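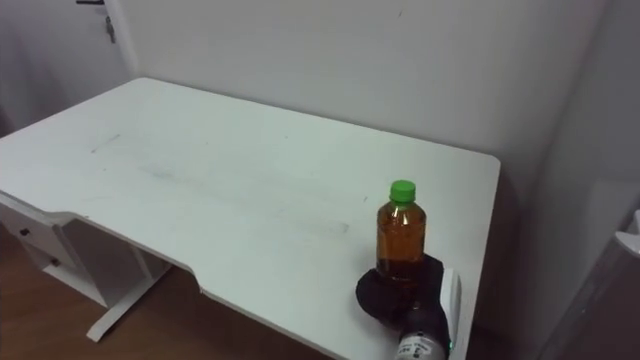

Jaruwan Khunthong has spent most of the past two years thinking about how hard to squeeze things. Her group at Skovora works on grasping, and its latest result concerns drink bottles, jars and tubs picked up by a robot that has never handled them before and doesn't know what they weigh.

The method is called Medve. It uses the first moment of contact to set the grip force, then corrects it during the first few centimetres of the lift. There is no separate weighing step and no database of objects.

"Most systems pick a force in advance and stay with it," Khunthong says. "If you pick high, you crush the thin bottles. If you pick low, the full ones slide. We wanted the hand to start low and change its mind early."

The main test ran to 758 lifts. In 658 of them the object was raised, held and set down again without slipping or being dented past the limit the group had agreed on beforehand. With the older fixed-force setting, tried on the same objects, the count was 409.

She is careful about what those numbers cover. All the lifts were from a flat desk, one object at a time, with nothing leaning against it. The bottles were closed. Wet bottles were tried for a while and then left out, as the results depended too much on how wet they were and the group had no good way of keeping that the same from one lift to the next.

"Somebody will ask about condensation," she says. "We don't have an answer for condensation yet."

Clear plastic gave the most trouble at the start. The depth readings went straight through the walls of a bottle and came back from whatever was behind it, so the hand would close in the wrong place. White desks against pale walls made it worse. Dezső Lengyel, who wrote most of the control software, got around this by giving the vision side less to do. It only has to find the cap and the rough outline. After that the fingers close slowly until they feel something.

"The cap is the easy part, a green cap especially," Lengyel says. "So we look for the cap, go down from there, and stop trusting the camera. I'd been trying to fix the depth for four months before that. I should have dropped it sooner."

Grasping low on the bottle was also his decision, and the two of them still disagree about it. A low grip keeps the fingers away from the shoulder, where the plastic changes shape and the contact is poor. It also means a full bottle has most of its weight above the hand and can tip when the arm speeds up. Khunthong would like to go back to a grip at mid-height. Lengyel says the arm should move more slowly.

The arm does move slowly. A full cycle of reach, grip, lift, hold and set down was capped at 60 seconds, and lifts that ran over were scored as failures even when the bottle was fine. Khunthong says the cap was a mistake in one respect, because it mixed two kinds of failure together. They have separated them in the version of the paper now under review.

Of the real failures, the largest group came from half-full bottles. The liquid moves when the arm starts up, the fingers feel the change and read it as a slip, and the hand tightens when it doesn't need to. On a thin bottle that leaves a crease.

"It looks like panic," Lengyel says. "It's one threshold. But if we raise it, we miss the slips that matter."

They are now trying a short pause just off the desk to let the liquid settle. Early runs in January were better, though Khunthong won't give a figure until the full set has been repeated. A second lab, at Flerstead, has agreed to run the same test with its own arm and its own bottles. She considers that more useful than another round at home.

The code will be released under the name Wivine once the Flerstead runs are finished. Lengyel wants to rewrite the calibration routine first. At the moment it has to be done by hand each morning, and he is the only one who can do it quickly.

"I can do it," says Khunthong. "It takes me until lunch."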